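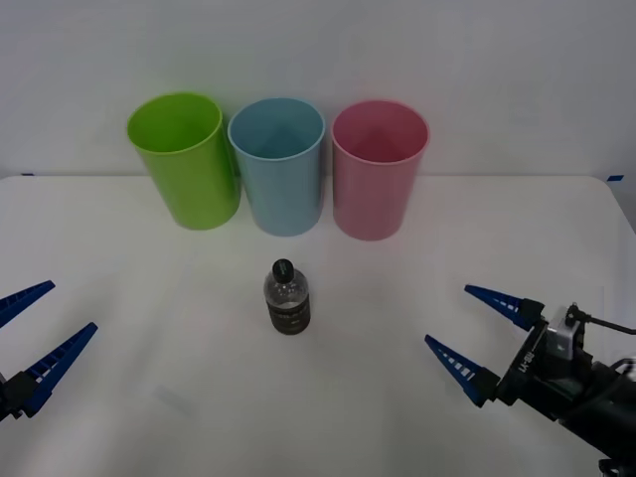
Arm project log, May 5, 2019

Setup and task

Second entry for the bottle task. Zyanya Beltrán rewrote the sequence file last night and I merged it before lunch. The task as we wrote it for the course: pick the bottle with the right arm, hand it to the left, set it down in front of the cup named in the command. Cup order stays green, blue, pink from the left for every run this month. Nabil Semaan wants to shuffle the order later. I want a baseline first.

Homing went through on both arms on the first try. The right arm reports a small offset on the last joint after a cold start, same as last time. I wrote the value into the config by hand and restarted the node. Proveo (our logger) dropped its first file because the disk path still pointed to the December folder. Fixed, path is now relative. 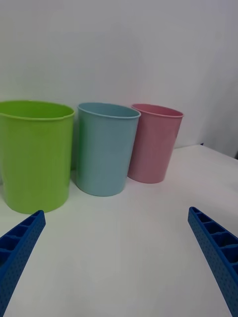
Most of today went into the cup detector. Teguh Rondonuwu trained it on the overhead view only, and at the wrist it has been merging two cups into one box. From that height the blue cup covers the lower left of the pink one, so the pink mask comes out short and its center shifts right. The green cup runs out of view on the left, and the width estimate for it can't be trusted either. We labeled 327 wrist images between us and retrained with partial cups marked as partial. Training took 87 minutes on the lab machine. I ate and read the gripper manual again.

The merged boxes are gone on the validation set. Pink is still the weakest class. Ebuka Anozie thinks the low contrast against the wall is part of it and suggested a darker backdrop. Not changing the backdrop before the demo.

Corina Văduva came by and asked how we define a failed grasp. We had no written definition. We do now: bottle tips, bottle slips more than 3 mm between close and lift, or the planner times out. She also asked for the start pose to be saved with every run, with both grippers open.

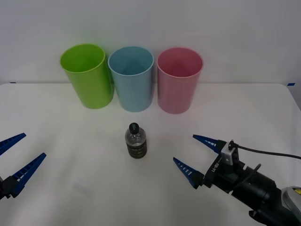
Start pose, both grippers open, bottle in front of the cups.

Slip threshold is a guess until we have the force readings. Finger closing speed is down to half. At full speed the fingers flex on contact and the position reading is off for a moment afterward, so the slip check fires early. Zyanya would like to filter the signal instead. Either works, half speed is simpler.

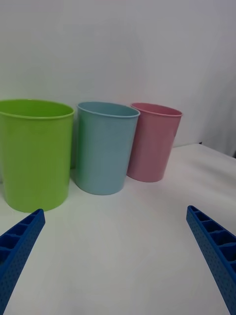
Wrist view, fingers open, green, blue and pink cups.

To do: rerun the hand-eye calibration, add the timeout to the log header, ask Nabil for his shuffle script. Planned batch is 100 runs, same cup order, detector weights frozen as of tonight. Teguh has the key to the lab.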